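The 273 goes from Arnton to Rarnness by way of absolutely everywhere, and I was on it because I'd told my sister I would be, and because the trains were off, and because I'd eaten the last of the biscuits and couldn't face sitting in that kitchen looking at the empty tin.

I should say I was carrying a goose. Not a live one! A pottery goose, about 13 inches tall, which our gran had kept on her windowsill in Bavow for as long as either of us could remember. My sister and I had not spoken properly since the funeral, and the goose was why. She said Gran promised it to her. I said Gran promised it to me. Knowing Gran, she'd promised it to both of us and the milkman.

So there I was with it on my knee, wrapped in a bath towel with its beak poking out, and a little boy across the aisle staring at it as if it might go off.

"Is it dead?" he said.

"It's a pot," I said.

"Is it a dead pot?"

I gave that some thought. We were stuck behind a tractor, so there was time.

My plan was to hand it over at the door and be very gracious. I'd been practising gracious in the mirror all week -- chin up, small smile, "No, no, you have it." I had a speech as well. It had a bit in it about how things are only things, which I'd pinched off a tea towel, and a bit about forgiveness that made me sound like a bishop.

I got off one stop early by mistake and had to walk the last bit uphill past the Altıntaş bakery, where I went in and bought 2 of the sticky walnut ones in case the speech went badly. The woman behind the counter admired the goose. I told her it was spoken for. It was the first time I'd said so out loud and my throat went a bit funny, so I bought a loaf too. 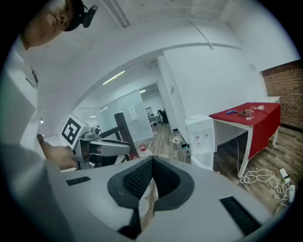
By the time I reached the gate it was raining, that thin September rain that gets down your collar, and the towel had slipped off completely. My sister opened the door before I'd knocked. She'd had her hair cut like Gran's. I don't think she knew she had.

I opened my mouth for the speech and what came out was, "It's got a chip in it. Under the wing. I did it when I was six and turned it to face the wall."

She looked at me. She looked at the goose.

"I did that," she said. "I did that with the poker."

We stood there, both of us getting wet, tipping it upside down to look. There were 2 chips. One under each wing, and each of them coloured in with brown felt tip, and neither of us had ever owned a brown felt tip.

"Well, come in," she said. "Are those walnut?"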